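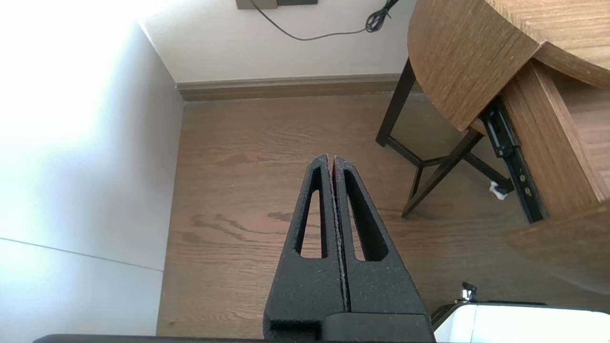
검색어를 입력하세요 검색

보비비아(Vovivia) 전선 정리 세트 사용 후기

2021년 4월 15일 | 글 Yvonne Hebden

작년 10월에 작은방 책상을 벽 쪽으로 옮기면서 산 물건이다. 반년 정도 쓰고 나서 쓰는 후기라서 개봉기 같은 내용은 거의 없다. 상자는 이미 버렸고 설명서만 서랍에 남아 있다.

먼저 방 조건부터 적는다. 벽은 흰색이고 바닥은 나뭇결이 보이는 중간 톤 갈색 마루다. 걸레받이도 갈색 나무다. 콘센트가 걸레받이 바로 위가 아니라 그보다 높은 데 있어서, 뭘 꽂으면 검은 선이 흰 벽을 타고 내려오게 된다. 책상을 어디에 두든 선이 한 번은 늘어진다. 남는 길이는 둘둘 말아 묶어 두었는데, 이 뭉치가 책상 다리 옆에서 늘 눈에 걸렸다. 청소기를 밀 때도 걸리고 의자를 뺄 때도 걸린다.

책상은 플루르네빅(Plurnevik) 제품이고 상판 오른쪽 밑에 서랍이 하나 달린 형태다. 서랍이 달린 책상이나 상판 아래에 보강대가 지나가는 책상이라면 아래 받침대 부분은 내 경험과 다를 수 있다.

구성품

세트에 들어 있는 것은 찍찍이 끈 한 롤, 접착식 클립 한 봉지, 상판 밑에 다는 받침대, 벽에 붙이는 쫄대, 알코올 솜이다. 드라이버는 없다. 받침대를 나사로 달 생각이면 따로 준비해야 한다. 나사는 들어 있는데 길이가 한 가지뿐이다. 얇은 상판이면 상자에 든 나사를 쓰기 전에 상판 두께를 재 보는 것이 좋다. 우리 책상은 괜찮았지만 여유가 많지는 않았다.

색은 흰색과 검은색 중에서 고른다. 한 세트 안에서 섞어 주지는 않는다. 나는 쫄대를 벽에 붙일 생각으로 흰색을 샀고, 그래서 끈과 클립도 전부 흰색으로 왔다. 검은 선에 흰 끈을 감으면 묶은 자리가 꽤 도드라진다. 끈은 검은색, 쫄대는 흰색으로 고를 수 있었으면 했다. 판매처인 래그(Wragg) 쪽에 물어보니 낱개로는 끈만 따로 판다고 해서 나중에 검은색 롤을 하나 더 주문했다. 배송비까지 내고 나니 처음부터 따로 사는 편이 나았겠다는 생각이 들었다.

찍찍이 끈

이 세트에서 제일 만족한 부분이다. 롤에서 필요한 만큼 잘라 쓰는 방식이고, 한쪽 면은 부드럽고 다른 쪽 면은 까끌까끌해서 앞뒤를 겹치면 붙는다. 두께가 얇은 편이라 가는 선도 헐겁지 않게 잡힌다.

전에 쓰던 브리튼(Britton) 끈은 한쪽 끝에 구멍이 있어서 거기에 끼워 당기는 방식이었다. 선에 한 번 걸어 두면 끈이 떨어져 나가지 않는 장점이 있지만, 길이가 정해져 있어서 얇은 선을 묶으면 끝이 길게 남았다. 남은 부분을 자르면 접착면이 모자랐다. 보비비아 것은 그런 일이 없다. 대신 선에서 끈을 풀면 끈이 그냥 바닥에 떨어진다. 책상 밑에서 몇 번 잃어버렸다.

자르는 길이는 선 뭉치 둘레의 2배쯤이 적당했다. 설명서에는 한 바퀴에 조금 더한 길이로 자르라고 되어 있는데, 그렇게 자르면 뭉치를 한번 풀었다가 다시 감을 때 길이가 애매해진다. 감는 방법에 따라 뭉치 굵기가 달라지는 탓이다. 처음 자를 때 조금 넉넉하게 자르는 것을 권한다.

뭉치를 만드는 방법도 적어 둔다. 예전에는 선을 꽉 접어서 가운데를 세게 묶었다. 이렇게 하면 작아지기는 하는데 접힌 자리가 딱딱하게 굳고, 나중에 폈을 때 선에 자국이 남는다. 지금은 느슨하게 원을 그리며 감고 한 군데만 묶는다. 부피는 조금 커진다. 받침대에 올려 두면 어차피 보이지 않으니 문제가 되지 않았다. 전기를 많이 쓰는 제품의 전원선은 뭉쳐 두지 말라는 주의가 제품 설명서에 적힌 경우가 있으니 그것부터 확인한다. 난방기 선은 나도 묶지 않고 쓴다.

접착력은 반년이 지난 지금도 처음과 큰 차이를 모르겠다. 까끌한 면에 먼지와 머리카락이 끼는데 못 쓰는 칫솔로 긁으면 빠진다. 바닥에 가까운 곳에 쓴 끈일수록 먼지가 많이 낀다. 고양이나 개를 키우는 집이면 더 자주 손이 갈 것 같다.

접착식 클립

점수를 낮게 줄 수밖에 없다. 클립 자체는 멀쩡하다. 입구가 좁고 안쪽이 넓어서 선을 밀어 넣으면 잘 안 빠진다. 문제는 뒷면 양면테이프다.

나무 걸레받이에 붙인 것은 지금까지 잘 붙어 있다. 표면이 매끈하고 먼지만 닦으면 되니 조건이 좋은 편이다. 알코올 솜으로 닦고, 완전히 마른 다음 붙이고, 한참 눌러 주었다. 하루 정도 선을 걸지 않고 그냥 두었다. 설명서에 그렇게 하라고 나와 있다.

벽에 붙인 것은 얼마 못 갔다. 선이 위에서 내려와 옆으로 꺾이는 자리에 하나를 붙였는데, 선 무게가 계속 당기는 곳이라 사흘째에 떨어졌다. 다시 닦고 새 클립을 붙였더니 이번에는 2주를 버텼다. 떨어지면서 벽 표면이 조금 뜯겼다. 도배한 벽이면 더 심할 수 있으니 월세나 전세로 사는 사람은 보이지 않는 구석에 먼저 붙였다 떼어 보고 결정했으면 한다.

클립을 쓰는 위치에 따라 결과가 많이 다르다. 선이 수평으로 지나가는 곳에서는 잘 버틴다. 위에서 무게가 걸리는 곳, 자주 꽂았다 뽑는 선이 지나는 곳에서는 떨어진다. 충전 케이블 끝을 잡아 두는 용도로 책상 옆면에도 하나 붙였는데, 케이블을 뺄 때마다 클립이 같이 당겨져서 조금씩 들떴다. 지금은 그 자리에 다른 회사의 무거운 케이블 홀더를 올려 두고 쓴다.

한 번 뗀 클립은 다시 못 쓴다. 여분 양면테이프가 들어 있지 않다. 문구점에서 1,000원 주고 산 양면테이프를 클립 크기로 잘라 붙여 봤는데 원래 붙어 있던 것보다 오래갔다. 벽이 아니라 걸레받이에서 비교한 결과라 벽에서는 어떨지 모르겠다. 처음부터 좋은 테이프를 붙여서 팔았으면 싶은 부분이다.

벽 쫄대

콘센트에서 내려오는 선을 숨기려고 기대했던 것인데, 결론부터 쓰면 지금은 떼어 냈다.

쫄대는 바닥판과 덮개로 나뉘어 있다. 바닥판을 벽에 붙이고 선을 넣고 덮개를 누르면 딸깍 소리가 나면서 닫힌다. 이 구조는 좋다. 덮개가 뻑뻑하지 않고, 한쪽 끝부터 눌러 가면 쉽게 닫힌다. 열 때는 손톱보다 얇은 플라스틱 카드가 편하다.

첫 번째 문제는 흰색의 종류다. 보비비아의 흰색은 푸른 기가 도는 차가운 흰색이다. 우리 방은 낮에 빛이 세게 드는 쪽 벽은 거의 하얗게 날아가 보이고, 안쪽 벽은 회색이 조금 섞인 것처럼 보인다. 안쪽 벽에 이 쫄대를 붙이면 쫄대만 유난히 하얗다. 선을 숨기려고 붙였는데 세로줄이 하나 생긴 셈이 되었다. 검은 선이 늘어져 있는 것보다는 낫다고 하는 사람도 있을 것이다. 나는 며칠 보다가 거슬려서 떼었다. 페인트를 칠해도 되는 재질이라고 상품 페이지에 나와 있으니 남은 페인트가 있는 집은 시도해 볼 만하다.

두 번째 문제는 걸레받이와 만나는 부분이다. 걸레받이가 벽보다 튀어나와 있으니 쫄대가 그 위에서 멈춰야 한다. 거기서부터 선이 밖으로 나와 옆으로 가야 하는데, 꺾이는 부분을 덮는 모서리 부품이 세트에 없다. 별매다. 그래서 쫄대 끝에서 선이 삐죽 나오고, 그 밑은 걸레받이를 따라 클립으로 잡아야 한다. 바닥까지 평평하게 내려오는 벽이면 이런 고민이 필요 없다.

자르기는 쉽다. 가는 톱이면 금방 잘린다. 덮개를 닫은 상태로 한꺼번에 잘라야 길이가 맞는다. 따로 잘랐더니 덮개가 조금 짧아서 틈이 보였다. 자른 면은 사포로 한 번 밀어 주면 깨끗하다. 길이는 넉넉히 들어 있어서 한 번 실패하고도 남았다. 나는 처음에 10cm를 짧게 잘라 한 토막을 버렸다. 줄자로 재고도 걸레받이 높이를 빼는 자리를 잘못 잡았다.

떼어 낼 때는 드라이어로 따뜻하게 한 다음 치실로 밀어 넣어 톱질하듯 움직였다. 이 방법으로는 벽이 상하지 않았다. 클립도 처음부터 이렇게 뗐으면 됐을 텐데 클립은 저절로 떨어진 것이라 방법이 없었다. 남은 끈끈이는 손가락으로 문질러 굴리면 떨어진다.

상판 밑 받침대

이것 때문에 이 세트를 다시 산다고 해도 이해가 된다. 철사를 엮은 바구니가 아니라 판을 접어 만든 모양이고, 옆이 트여 있다. 멀티탭과 어댑터를 올리고 남은 선 뭉치까지 넣을 수 있다.

설치는 나사 방식과 접착 방식 두 가지가 다 된다. 나는 앞서 클립 테이프에 실망한 뒤라 나사로 달았다. 책상을 뒤집어 놓고 하면 금방 끝나는 일인데, 귀찮아서 책상 밑에 누워서 했더니 목이 아팠다. 얼굴로 나무 가루도 떨어진다. 물건을 다 치우고 책상을 눕힐 수 있으면 그렇게 하는 편이 훨씬 편하다. 마루 위에 책상을 뒤집을 때는 이불이나 담요를 깐다. 상판도 바닥도 긁힐 수 있다.

달 위치는 벽 쪽으로 바짝 붙이지 말고 손 하나 들어갈 만큼 띄우는 것이 좋다. 처음에 뒤쪽 끝에 맞춰 달았다가 플러그를 꽂을 공간이 안 나와서 구멍을 새로 뚫었다. 어댑터 머리가 큰 제품이 있으면 더 여유를 둔다. 너무 앞으로 당기면 다리를 꼬고 앉을 때 무릎에 닿는다. 내 키는 보통이고 의자를 조금 높게 쓰는 편이다.

바닥에서 선이 사라지니 청소가 쉬워졌다. 전에는 멀티탭을 들고 그 밑을 닦아야 했고, 걸레받이 윗면에 쌓인 먼지는 선에 걸려 걸레질이 끊겼다. 지금은 콘센트에서 오는 선 하나만 공중에 있고 나머지는 위에 올라가 있다. 마루를 마른 걸레로 한 번에 밀 수 있다. 나뭇결이 있는 바닥은 먼지가 잘 안 보여서 게을러지기 쉬운데, 벽 쪽을 햇빛 드는 시간에 낮은 각도로 보면 꽤 쌓여 있다.

무게 때문에 처진 적은 없다. 멀티탭 하나와 노트북 어댑터, 모니터 어댑터, 스탠드 어댑터를 올려 두었다. 판매 페이지에 적힌 허용 무게에는 한참 못 미치는 양이다. 나사가 헐거워졌는지 한 번씩 만져 보는데 지금까지는 그대로다. 접착 방식으로 단 사람의 후기를 보면 여름에 떨어졌다는 내용이 있다. 나는 여름을 아직 나지 않았고 접착으로 달지도 않았으니 여기에 대해서는 쓸 말이 없다.

단점은 먼지다. 옆은 트여 있는데 바닥은 막혀 있어서 먼지가 안에 쌓인다. 손을 넣어 닦기에는 좁다. 한 달에 한 번 정도 플러그를 뽑고 청소기의 좁은 노즐을 넣어 빨아들인다. 그때마다 선 뭉치를 꺼냈다 넣는 것이 번거롭다. 바닥에 구멍이 뚫려 있었으면 덜 쌓였을 것이다. 대신 작은 나사나 끈 조각이 빠지지 않는다는 점은 편하다.

콘센트에서 책상까지

후기를 검색해서 들어온 사람들이 제일 궁금해할 부분이 여기일 것 같아 따로 쓴다. 책상 밑은 받침대로 해결되는데, 콘센트와 책상 사이의 선은 이 세트만으로는 깔끔하게 안 된다.

내가 해 본 방법은 세 가지다. 쫄대로 수직으로 내려서 걸레받이를 따라가는 방법, 클립으로 벽에 비스듬히 붙이는 방법, 그냥 느슨하게 늘어뜨리고 책상 쪽 끝만 묶는 방법이다. 쫄대는 색 때문에, 클립은 떨어져서 그만두었다. 지금은 마지막 방법으로 쓴다. 선이 살짝 처졌다가 책상 쪽으로 다시 올라간다. 보기에 완벽하지는 않다. 그래도 바닥에는 닿지 않고 책상을 조금 당겼다 밀어도 플러그에 힘이 걸리지 않는다.

선을 팽팽하게 당겨 고정하는 것은 하지 않는 편이 좋다. 한번은 보기 좋게 하려고 거의 직선으로 당겨 두었는데 책상을 앞으로 빼다가 플러그가 반쯤 빠졌다. 다행히 바로 알아챘다. 책상을 가끔이라도 움직이는 사람은 움직이는 거리만큼 여유를 두고 묶는다. 묶는 위치는 책상 다리 바로 옆보다 상판 아래쪽이 낫다. 다리 옆에 묶으면 발에 걸린다.

콘센트가 책상 뒤에 완전히 가려지는 방이면 이런 고민이 거의 없을 것이다. 책상을 콘센트 앞으로 옮기는 것이 제일 싼 해결책이다. 우리 방은 창과 문 위치 때문에 그게 안 된다.

가격과 낱개 구매

래그에서 할인할 때 샀다. 할인 폭은 크지 않았고, 회원 가입을 하니 적립금 1,000원을 바로 쓸 수 있었다. 금액보다는 구성이 아쉽다. 세트 가격을 보면 받침대가 대부분을 차지하고 나머지는 덤처럼 붙어 있다. 받침대와 끈 롤만 낱개로 사도 세트보다 약간 싸다. 쫄대를 벽에 쓸 계획이 확실하고 모서리 부품까지 살 생각이면 세트가 이득이다.

브리튼에서도 비슷한 받침대가 나온다. 매장에서 만져만 봤고 달아 보지는 않았다. 철망 모양이라 먼지는 덜 쌓일 것 같고, 폭은 더 좁았다. 어댑터가 많지 않으면 그쪽도 괜찮아 보인다.

교환이나 반품은 해 보지 않았다. 문의 답변은 다음 날 왔고 물어본 내용에 대한 답이 제대로 적혀 있었다. 포장은 받침대가 스펀지에 끼워져 있었고 긁힌 곳은 없었다. 쫄대는 긴 상자에 따로 들어 있었는데 한쪽 모서리가 조금 눌려 왔다. 어차피 잘라 쓸 부분이라 그냥 썼다.

항목별 점수 (5점 만점)

찍찍이 끈: 4.5
접착식 클립: 2
벽 쫄대: 2.5
상판 밑 받침대: 4
설명서: 3.5

설명서는 그림이 커서 보기 쉽다. 걸레받이가 있는 벽에 쫄대를 어떻게 마무리하는지에 대한 그림은 없다.

추가로 적어 두는 것

끈을 자를 때는 한꺼번에 여러 장을 잘라 두고 클립 봉지에 넣어 보관하면 편하다. 가위에 보풀이 조금 낀다.

선마다 이름을 써 붙일 생각이면 어댑터 쪽과 플러그 쪽 양쪽에 다 붙인다. 받침대에 올려놓으면 어댑터 쪽은 안 보인다. 나는 마스킹 테이프에 유성펜으로 썼다. 검은 선에는 밝은 색 테이프가 잘 보인다.

받침대를 달기 전에 멀티탭 스위치 방향을 정해 둔다. 스위치가 위로 가게 놓으면 상판과의 틈이 좁아서 손가락이 잘 안 들어간다. 옆으로 눕혀 놓으니 앉은 채로 켜고 끌 수 있다.

남은 쫄대는 거실 인터넷 선에 쓸까 생각 중이다. 거실 벽은 작은방보다 더 하얀 편이라 색이 맞을 수도 있다. 붙이게 되면 이 글 밑에 결과를 덧붙이겠다.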